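Inside the Numiron call center in Gomel
A visit during the June wave of the city survey

The polling firm Numiron opened its Gomel office to visitors for one afternoon in June, while interviewers were working on a survey about trust in local institutions. I went with a group of 12 people, mostly students and two reporters from district papers.

The office takes up the second floor of a former print shop near the rail yard. Interviewing is done in one long room with desks along both walls. Each interviewer has a headset, a screen with the questionnaire and a paper sheet of call codes. Talking in the room is allowed only on the phone, so our guide gave the explanations in the hallway.

The survey covers residents aged 18 and over. The target for this wave was 2,098 completed interviews, split by district, sex and age group. At the time of our visit 263 were still missing, nearly all of them men under 30. Supervisors said this group is always the last to fill. Numbers that do not answer are tried again at different hours, up to five times.
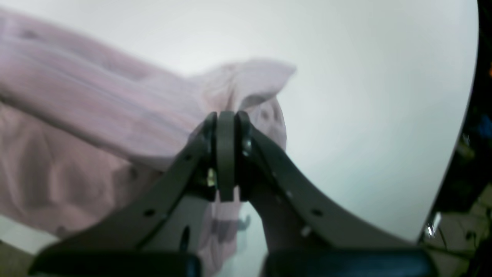 By Natsumi Sakamoto

The questionnaire takes 10 minutes if the person does not stop to comment. It starts with the mayor's office, the city council, the courts and the police, and then moves on to parties and voting plans. The order of the institutions changes from one call to the next. People tend to rate the first name on a list with more care than the last one, and the rotation spreads this out.

We were allowed to listen to two recorded calls with the names removed. In the first, a retired woman gave the council the lowest mark and the bus company, which was not on the list, the highest. The second caller hung up at the question about income. That interview is kept as incomplete and left out of the tables.

Alper Kırmızıgül, who runs the fieldwork, took questions at the end. Most were about refusals. He said they have gone up since the last wave and that the firm now prints the refusal rate on the first page of each report. Asked who paid for the survey, he named the local news site Zusotard and said the contract requires the full tables to be published, including the questions the site does not write about.

Tea was served afterward in the Yurt, a cafe on the ground floor. The tables from this wave will be posted on the Numiron site once weighting is finished.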